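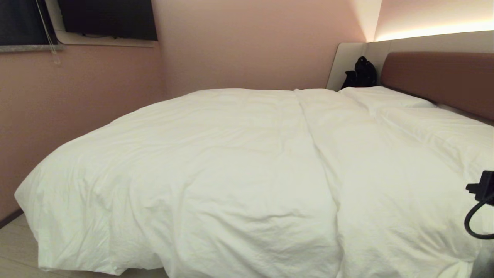

Billetterie et retransmissions sportives Flisine
Suivi d'incident, saison de rugby
Statut : résolu, sous surveillance
Priorité : 2

Objet : décalage du chronomètre de match sur le tableau d'affichage du stade de Skernbridge

Signalement
Le club résident nous informe que, lors de la rencontre de samedi, le chronomètre du tableau principal s'est figé à la 62e minute. Le score restait exact. L'arbitre a poursuivi la partie au temps officiel tenu par la table de marque, conformément au règlement de la compétition. Le speaker a annoncé le temps restant à chaque arrêt de jeu.

Environnement
Tableau principal : contrôleur Sendiretti
Logiciel de table de marque : Qin, poste fixe
Liaison : câble réseau, longueur 300 m, avec répéteur en tribune nord

Premières vérifications
Le redémarrage du contrôleur rétablit l'affichage, puis le défaut se reproduit après 600 secondes de fonctionnement continu. Le journal du logiciel Qin ne comporte aucune erreur. Le remplacement du cordon côté table de marque est sans effet.

Analyse
Le contrôleur Sendiretti interrompt la réception des données de temps lorsque le délai d'inactivité du répéteur est atteint. Les données de score, transmises sur un canal distinct, ne sont pas concernées. Ce délai avait été rétabli à sa valeur d'usine lors de la maintenance de mars.

Correctif appliqué
Désactivation de la mise en veille du répéteur, puis enregistrement de la configuration. Un essai à blanc a été conduit sur deux mi-temps complètes, prolongation comprise, sans nouvelle interruption.

Demande complémentaire du club
Le club souhaite savoir si le résultat de la rencontre peut être affecté. Cette question relève exclusivement de l'organisateur de la compétition. Le journal d'événements peut lui être transmis sur demande écrite.

Suite donnée
Le ticket demeure ouvert jusqu'à la fin de la prochaine rencontre à domicile. Le club est invité à signaler tout nouvel écart en précisant la minute de jeu et le score affiché.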